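## 4. お手本データを録る

2018年12月19日改訂(4.3の手順を入れ替えました)

配線とキャリブレーションが終わっている前提で進めます。まだの人は3章に戻ってください。私は一度キャリブレーションを飛ばして半日録り続け、全部捨てました。あれはつらかった……。

この章で使うのは、アーム本体のRusero、記録ソフトのPlalerport、それから手元の操作レバーです。課題は箱から物を取り出す「Akl」を例に書きますが、ほかの課題でも流れはほとんど変わりません。

### 4.1 録る前の準備

1. Plalerportを起動して、左上の課題名が「Akl」になっているか見ます。前の人の課題名が残っていることがとても多いです。
2. 保存先の空き容量を確認します。手首カメラの映像は思ったより場所を食います。
3. レバーを中立に戻してから「接続」を押します。
4. 指を一度全開、一度全閉にします。画面のグラフが両端まで振れればOK。
5. 手首カメラの映像を開き、照明を本番と同じ状態にします。

> **注意:** 手順3でレバーが傾いたままだと、接続した瞬間にアームがそちらへ動きます。手も顔も可動範囲の外に出しておいてください。非常停止ボタンはレバーと反対の手で届くところに。

> **メモ:** 手首のまわりのケーブルは、手首をゆっくり左右に回して、引っかからないか見てから始めます。結束バンドできつく締めすぎると今度はコネクタのほうに力がかかるので、私はいつも少したるみを残しています。

### 4.2 1本録ってみる

1. アームを開始姿勢に戻します(キーボードのHです)。
2. 物を箱に入れます。置き方は毎回変えること。
3. スペースキーで記録開始。ピッと鳴ってから動かします。
4. 物の真上まで運び、まっすぐ下ろしてつかみ、まっすぐ上げます。
5. トレイに置いて指を開き、少し上に逃げます。
6. もう一度スペースキーで記録終了。終了後2000ミリ秒は書き込み中なので、何も押さずに待ちます。
7. 成功ならS、失敗ならFを押します。

迷ったらFでいいです。失敗の印をつけた分も消えずに別フォルダに残るので、あとで見直せます。逆に、怪しいのにSを押してしまうと探し出すのが本当に大変で、前に346本を一つずつ再生し直す羽目になりました。コーヒーばかり減りました。

動かす速さは、自分が「ちょっと遅いかな」と感じるくらいがちょうどいいと思います。慣れてくるとだんだん速くなって、つかむ直前のいちばん大事なところが数コマしか残らない、なんてことになりがちです。途中で手が止まったときは、そのまま続けずに録り直してください。長い停止が混ざると、学習したあとのアームまで同じ場所で考え込みます。これ、見ているぶんにはかわいいんですけどね。

### 4.3 箱の位置と向きを変える

1. 20本録るごとに、箱を少しずらすか回すかします。
2. ずらしたら、開始姿勢から箱の縁まで一度だけゆっくり近づけ、指先が当たらない高さを確かめます。
3. その高さを「縁の余裕」欄に入力します。単位はミリです。
4. 手首カメラの映像で、壁に照明が強く映り込んでいないか見ます。
5. 「箱の向き」を選び直して、次の20本に進みます。

旧版では手順2と3が逆でした。Ctibor Balážさんから「確かめる前に数字を入れさせるのは変だ」とメールをもらい、読み返したらその通りだったので直しました。ありがとうございます!

> **注意:** 高さを確かめている間は、記録を始めないでください。お手本でない動きが混ざります。

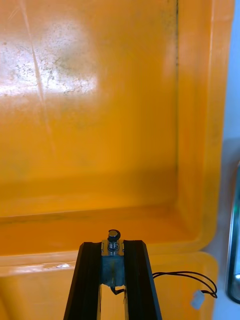 映り込みについては、ゼロにしようとしなくて大丈夫です。私も最初は箱の角度をあれこれ変えて粘っていたのですが、本番の現場にも照明はあるわけで、きれいな映像だけで教えるとかえって本番で弱くなりました。白く飛んで物の輪郭が分からなくなるときだけ直す、という線引きにしています。ほこりや擦り傷も、普段の使い方でつく程度ならそのままで。途中で箱を磨いたり新品に替えたりしたら、備考欄に一言書いておいてください。

箱に何も入れない回も録ります。全体が146本なら、私は12本を空の箱に回しています。アームを箱の上まで運び、中をひととおり見渡して、何もつかまずに開始姿勢へ戻す。それだけです。この分は「空」のラベルを選び、最後まで戻せたらSを押します。取る物がないのだからFでは?と聞かれることがありますが、空と判断して戻るのが正解の動きなのでSで合っています。

### 4.4 片づけと送信

1. 「接続解除」を押し、モーターの音が止まるまで待ちます。
2. 一覧を開き、長さが極端に短いものがないか見ます。スペースキーの二度押しでできた空ファイルはたいていここにいます。
3. 備考欄に、照明を変えた時刻と箱を替えた時刻を書きます。
4. 「まとめて送信」を押します。進み具合が99%で長く止まることがありますが、照合をしているだけなので閉じないでください。
5. 送信済みの印がついたら、電源を落とします。

> **メモ:** 送信先がPoltanlowの共有サーバーになっている場合、同じ名前のまとまりは上書きされます。名前の末尾に自分の頭文字を足しておくと安心です。

ラベルの付け直しは5章、録ったデータを再生してアームに同じ動きをさせる方法は6章に書いてあります。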